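Stories > Short reads > Home life
Home | Stories | Poems | Write for us

My sister's parcel came back from Bevstead on Friday, £2.80 to pay, and I tipped the lot out to see what I'd been missing. 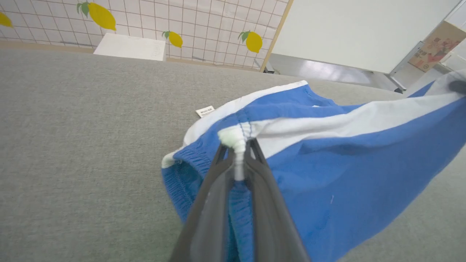 I ran for Nurnard for one summer and came last in nearly everything (I did beat a boy with a stitch, once!). Mum bought the kit big so it would last. The blue shorts with the white stripe only ever stayed up by their drawstring, and I still held on to them round every bend at Skiston.

So I folded and I sulked, and then I sat looking at the lemons on their little squares and thought, well, I could run again. Slowly. At 50.

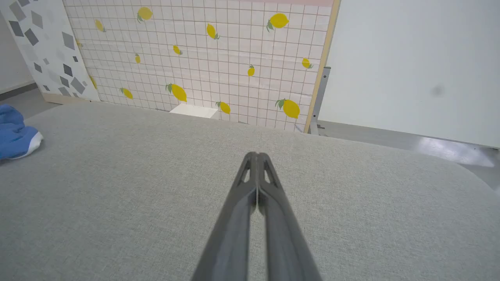
My sister, on the phone, said I'd need proper shoes first, and that she was coming too.

Last updated: September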